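Why Does Cheese Taste So Strong?
3 min read

I used to be scared of blue cheese. My Aunt Notburga put a crumb of it on my plate when I was seven, and I hid it under a napkin and told her it was delicious (sorry, Aunt Notburga!). Now I eat it on toast, and I want to tell you what happened to it before it got to my plate, because it's pretty gross and pretty great.

All cheese starts out as milk. Cheese makers stir in tiny living things called bacteria, which are so small you'd need a microscope to see one. The bacteria eat the sugar in the milk and turn it sour. Then in goes something called rennet, and the milk goes wobbly, like pudding. The wobbly bits are curds and the watery stuff left over is whey. Yes, like Miss Muffet!

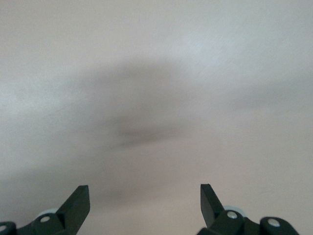 So where does the stink come from?

Mostly from waiting. A young cheese like mozzarella is mild and milky. Leave other cheeses on a shelf for months and the bacteria keep nibbling, breaking big dull bits into little bits that smell and taste of all sorts of things. Nuts! Mushrooms! Feet! And I do mean feet, because some of the bacteria on smelly cheeses are cousins of the ones that live on your skin.

Blue cheese gets mold as well. It's a special kind that's safe to eat, and it needs air, so people poke holes in the cheese with long needles. Fuzzy mold on your old sandwich is a different story, so please throw that out.

If you're nervous, start with a crumb and a slice of pear. I still won't touch the really runny ones.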